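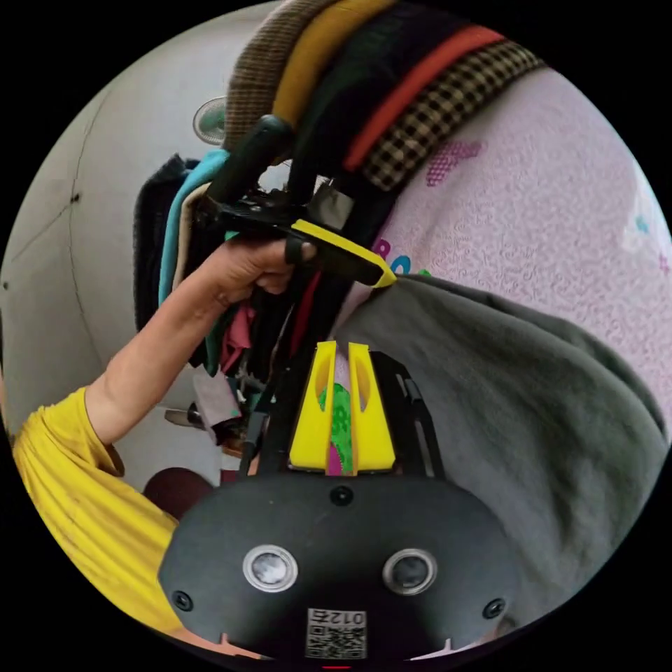 Gros plan : deux doigts jaunes ajourés, étiquette 012.

Juin
Par Angharad Prosser

Le programme de lecture à voix haute Iltine a tenu 18 séances depuis le dernier rapport, réparties entre la bibliothèque de Rees et le foyer Omo. Deux séances prévues au foyer ont été reportées à l'automne, la salle du rez-de-chaussée étant en travaux.

Les inscriptions s'élèvent à 100, enfants et adultes confondus. Le groupe du soir, à 18 h, reste le plus régulier. Celui du matin a perdu des participants après les vacances de printemps et nous avons décidé de le fusionner avec l'atelier de conversation – les deux publics se recoupaient déjà en partie.

Dépenses. Sur la période, 1175 euros ont été engagés pour l'achat d'albums bilingues et la reliure des exemplaires abîmés. La facture de reliure est arrivée plus tard que prévu et figure donc dans ce rapport. Les frais de déplacement des lecteurs restent sous le plafond fixé par la convention.

Formation. Neuf lecteurs ont suivi la journée consacrée aux textes courts. Ils demandent une suite sur la lecture auprès de personnes malentendantes. Un devis a été demandé à Skunum, sans réponse à ce jour.

Pour le prochain trimestre, nous demandons le report du reliquat de la ligne « achats » sur la ligne « formation ». Le tableau budgétaire modifié sera transmis dès réception du devis.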